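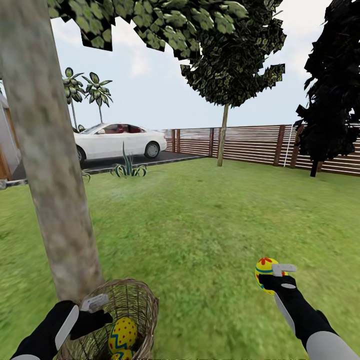 Fetari 2.4 moves grasp checks into the planning loop

18 November 2020

Drornico has released version 2.4 of Fetari, its motion planning and control package for two-armed manipulators. The main change is that the planner now tests whether a grasp can be kept for the whole of a carrying motion before it sends the first waypoint to the arm. In earlier versions the grasp was scored once, at the moment of closing, and the path was worked out separately.

The release also adds a garden task to the set of simulated scenes supplied with the package. Decorated eggs have to be picked up from a lawn and placed in a wicker basket at the foot of a tree. It joins the kitchen and workbench scenes that have shipped with Fetari since April.

Under the old arrangement, a path could be free of collisions and still turn the wrist far enough for a smooth object to slide off the fingers. The controller would notice the change in contact force and stop, leaving the arm in mid-motion with nothing to carry. Version 2.4 samples the wrist angle along each candidate path, estimates the load on each contact, and drops any path on which the margin falls below a set limit. The limit is read from the object file and can be overridden per task.

The check costs time. On the test machine at Drornico's Basasby office, mean planning time for a single pick and place rose by 30 milliseconds. The company ran 1000 trials of the egg task with the old planner and 1000 with the new one, using the same start positions and random seeds. Drops during transfer fell from 466 to 71. Most of the remaining drops came at release, when an egg struck the basket rim, and the new check does not cover that stage.

"The arm was doing what it had been told to do," said Marama Whitcombe, who leads the planning work. "The fault was in handing over a path that took no account of how the object was being held. We had been tuning the force controller to make up for it, and most of that tuning has now been taken out."

Rim contact is to be dealt with separately. The basket is at present modelled as a rigid open shell with a single friction value, and the release height is fixed. A branch under test at Kerslake, where the simulation group is based, sets the height from the estimated top of whatever is already in the container. Whitcombe said it would not be merged until it gave the same results on the workbench scenes.

Perception has changed less. The object detector now returns a confidence value for each axis of the pose estimate in place of one overall figure, and the planner widens its grasp margin along the weaker axes. Patterned objects gave the previous detector some trouble in dappled light, with the long axis reported end for end. The two readings are now kept as separate candidates until a second view is available.

Scripts written for 2.3 should run without changes, with one exception. The call that returned a grasp score as a single number now returns a list, one entry for each sampled point on the path. Code that compares the result directly with a threshold will raise an error. A wrapper giving the lowest value in the list is included and will be kept until version 3.

Logs from 2.4 are almost twice the size of those from 2.3 at the default setting. The contact estimates account for the increase and can be switched off in the configuration file.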